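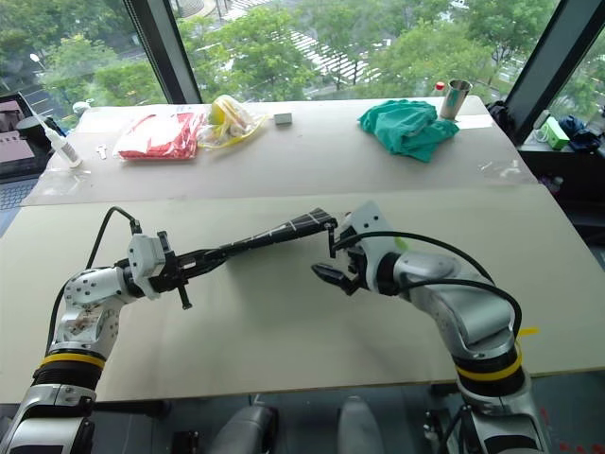

Two arms over the big pale board, trees and road through the windows behind.

The cable car that never carried a passenger

I've been wanting to write about Grillar for months, and in April I finally got there! If you've never heard of it, you're in good company. It's a hill town above the harbour at Banden, small and steep and a bit windswept, and right on top of it stands a cable car station the size of a decent railway terminus. It has a ticket hall, a restaurant with a curved ceiling, a left-luggage room and a ladies' waiting room with its own fireplace. What it doesn't have, and has never had, is a cable car.

The idea was simple enough. Banden had the ferries and Grillar had the view, and in those days the only way between them was a mule road with 34 bends (I walked it, and I can vouch for every one). A shipping company called Fraser had money to spend and a chairman who had once been very impressed by a lift. He wanted visitors to step off the boat, cross the quay, and be sitting down to soup at the top of the hill before their coats had dried. The drop is 400 metres from the upper platform to the quay, and on the drawings the line swoops down it in one go with a single pylon halfway, standing on a lump of rock the locals call the Wona.

You may be able to guess where the trouble came from.

They built the top first. I love this! Any sensible person would start with the pylon, but the chairman wanted something to show his shareholders, so stone was carted up the mule road for three summers and the upper station went up in all its glory. The restaurant got its parquet. Somebody chose door handles in the shape of little swallows, and most of them are still there, worn smooth on one side. The lower station was started next, down on the quay, and got as far as a roof. Only then did a crew go out to the Wona to dig the footings, and they found that the rock was about as solid as a stale loaf. They dug deeper and it was worse. They tried the other side and lost a shed.

There was talk of going without a pylon altogether, and of two pylons lower down, and at one point of a tunnel, which seems to have been drawn on the back of a menu. Then the shipping business had a bad winter and the money stopped.

By that time the tickets had been printed. There were 4000 of them, pale green, with a picture of the cabin floating over the bay and a tiny lady waving from the window. A good many were used as notepaper in the town for years afterwards. I was shown a recipe for quince paste on the back of one, and a shopping list on another that was mostly candles. I was also shown a love letter, though I was only allowed to see the picture side of that.

So what do you do with a grand station at the end of no line? Grillar has tried nearly everything. It was a grain store first, then a school for six years while the real school had its roof mended, and then a dance hall, which by all accounts was the happiest time. The platform where the cabins were meant to dock made a perfect bandstand. People came up from Banden on foot, with their good shoes in a bag, and walked back down the mule road at dawn. After the dances came a long quiet stretch when the building was locked and the pigeons had it.

The person to talk to now is Benedita Rocha. She grew up two doors away, went off to be a surveyor, came back, and has had the keys ever since. I'd written to ask for half an hour and she gave me most of a day, plus lunch. She knows which floorboards to avoid and she has strong opinions about gutters.

"People ask me if it's sad," she told me while we were standing on the end of the platform, with nothing in front of us but air and a great deal of sea. "I learned to dance in there. My mother learned to read in there. It has been busier than plenty of stations that had a train."

I thought about that all the way down.

The thing I hadn't expected was how finished it feels. I've been round a lot of half-built places for this newsletter, and usually there's a moment where you turn a corner and it's all bare brick and wire. At Grillar you go from the ticket hall to the restaurant to the platform and every room is ready. The clock has hands and the luggage room has its shelves, numbered in white paint. There's a slot in the floor of the platform where the haulage rope would have run, lined with brass, and the brass has hardly a scratch on it. I crouched there for ages running my thumb along it like a lunatic.

The lower station is much less grand but worth a look if you're waiting for the ferry. It's a chandler's shop these days — rope, paint, fishing tackle, very good socks — and if you ask nicely they'll let you through to the back, where the iron frame for the big wheel is still bolted to the wall. They hang oilskins on it.

And the Wona itself? You can get out to it at bend nineteen, by a goat path that I wouldn't try in the wet. The first hole has filled up with brambles. The second has a fig tree growing out of it, a really enormous one, and Benedita says it gives the best figs on the hill because no one has ever been able to plough there. I was too early in the year to check, which I count as a perfectly good reason to go back.

If you want to visit, the upper station is open in the mornings when Benedita is about, and there's a note on the door when she isn't. The bakery opposite generally knows where she's gone. Wear proper shoes for the mule road, or take the little bus from the quay, which goes round the back of the hill and leaves when the driver has finished his coffee. Take a jumper even if it's warm in Banden. The wind comes straight through the gap where the cabins should be.

Thank you to everyone who wrote in after last month's piece on the upside-down lighthouse, and particularly to the reader who sent the plans! I'm still working through the letters. If you know of another station without a line, a bridge without a river, or anything else in that family, please send it my way — I've got a free fortnight coming up and a new pair of boots.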